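Chapter 3
Clearing Down: Scraps, Surfaces and the Rack
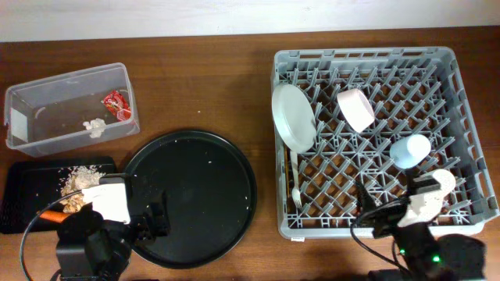 Start with the food. Always the food first, before water goes anywhere near anything. Most of the trouble in a small kitchen comes from people who turn the tap on too early and then spend the evening fishing rice out of the plughole.

This chapter covers the half hour after a meal. Chapter 2 took you as far as serving. We now pick up with what's left: rice on the board, crumbs on the tray, a bit of carrot, a wrapper, a wad of what may be tissue. Ordinary stuff. None of it hard. But there is an order to it and the order matters more than the speed.

What you should be able to do by the end

Sort scraps from packaging without going back over the bin. Clear a board and a tray dry. Wash, rack and put away in the right sequence. Explain why cooked rice gets treated differently from, say, bread crusts. Fill in the clearing sheet (section 3.6).

Key words: scrape, dry clear, food waste, mixed waste, rack, air dry, cross-contamination.

3.1 Why rice is a nuisance

Rice sticks when it's warm, and sets when it's cold. A single grain on a black tray shows up at once, which is a good reason to use a black tray. On a pale worktop you'll miss half of them and find them with your sleeve. It swells in water too. A spoonful down the sink is a spoonful and a half by the time it reaches the bend.

There's a safety side. Cooked rice left sitting out at room temperature can grow bacteria that reheating won't put right. So leftovers that are to be kept go in the fridge quickly, covered, and are eaten the next day. Scraps off a board are not leftovers. They go in the waste.

Czesław Wieczorek ran the canteen kitchen at Zanow for 18 years and wrote the notes this chapter grew out of. His rule, copied here from the card over his sink: "Dry first. Wet second. Cloth last." He served 420 covers on a busy day and had one sink blocked in all that time. It was a potato peeler.

3.2 Dry clearing

You need a scraper or a flat-edged spatula, an open bin or tub, and a clear stretch of table. Scraps one side, clean things the other. Keep it that way right through. If the rack is on the right, nothing dirty crosses to the right, not even for a second, not even a teaspoon.

Push the pile together first. Don't chase single grains, they come later. Bring the heap into the middle of the board, pick out big pieces by hand (carrot ends, bones, peel), then lift the rest in two or three goes. Hold the bin close. Carrying a full scraper across the table is how rice gets on the floor.

Then the strays. Dry fingertips or a folded sheet of kitchen paper. A damp cloth just smears them.

Trays with a raised rim: tip and tap. Tilt towards the bin, tap the underside, run the scraper once round the inside of the rim were crumbs collect.

3.3 Wrappers and tissue

Separate tub if your council collects food waste. Packets, sachets and crisp bags are never food waste, however much food is stuck to them. Plain paper tissue is sometimes accepted, sometimes not. Check the local list. In the college kitchens at Rosenthal the tubs are see-through and get looked over before emptying, and mistakes dropped off within a month of the change in September.

Label the tub. Short label, big letters.

3.4 The rack

More in 3.5 on washing, but one point now. The rack is for clean things only and it isn't a cupboard. Leave gaps. Plates upright, cups upside down, cutlery handles down exept sharp knives, which are dried by hand and put away. Allow 20 minutes before you touch any of it.

Bogdan Kwiatkowski, who tests kitchenware for Pluvonora, empties his rack before every meal so it's never holding yesterday's plates when today's come out of the bowl. Sensible. Copy it.

Before you read on

Look at your own kitchen after tonight's meal. Don't tidy yet. Note down where the scraps are, where the clean things are, and how far apart. Note what you would pick up first. Bring the notes to the practical, you'll need them for task 3A.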